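Practical 6: Moving soft fruit to a bowl
Service Robotics, second-year module
Handout by Nuria Endale, revised February 26, 2020

Read these notes before your slot. Each pair has 36 minutes with the humanoid, including the safety check, so have your motion files loaded on the Rashti server beforehand. Files that have not been through the simulator will not be run.

1. The task

The robot stands at the glass table and has to put a bunch of grapes into a shallow bowl. You plan the approach, the grasp, the lift and the release. The feet stay where they are for the whole practical. You may use either hand, but state which one in your plan and name it from the robot's side.
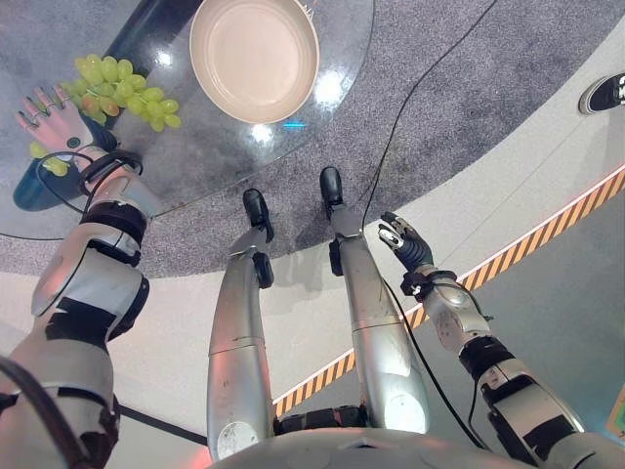 The start pose is stored as "table_ready" and should not be edited. Call it at the top of your file and again at the end. If you need a different elbow height, add a second pose after it and keep the speed at the default until the hand has passed the table edge.

2. Approach

Glass is awkward for the depth sensor. It often returns the floor instead of the tabletop, and ceiling lights leave bright patches that the filter may reject. Set the table height by hand in the Givham planner and leave automatic surface detection off. Come in from the side, with the fingers open, and stop short of the fruit before closing.
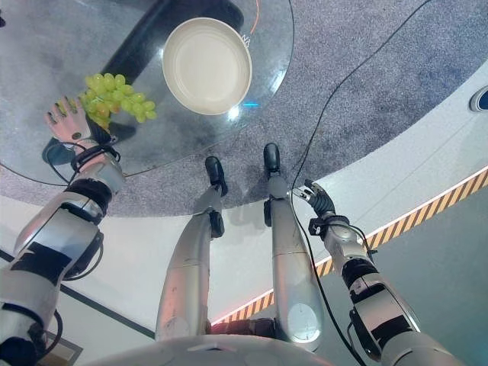

Can we use the force reading to find the table instead?
Only as a backup. The threshold is set to stop the arm after contact, and by then the fingers may already be pressing on the glass. Use the measured height first.

3. Grasp and lift

Hold the bunch by the stem where you can. Closing the hand round the berries needs a much lower grip limit, and the bunch can change shape as it takes its own weight. Lift slowly and pause before moving sideways.
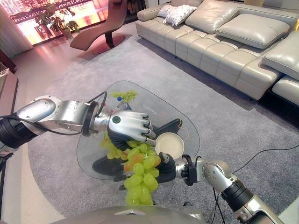

Allow for the length of the bunch when you plan the path to the bowl. The planner treats the hand as the lowest point unless you attach an object to it, and several groups in November forgot this. Use the "hanging" object type and enter your own length. The free arm can stay near the bowl, but keep it outside the path of the fruit.

4. Release

Lower until the fruit is supported, then open the fingers in stages. Withdraw along the line you came in on. Check that no finger is caught among the berries before you raise the wrist.

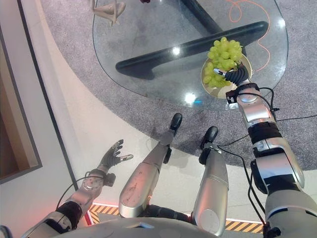 5. What to hand in

Submit your motion file, the joint log and a report of up to 2,000 words to Thirumalai Mathew. Include one failed attempt and explain what you changed after it. Printed copies go in the tray outside room 408.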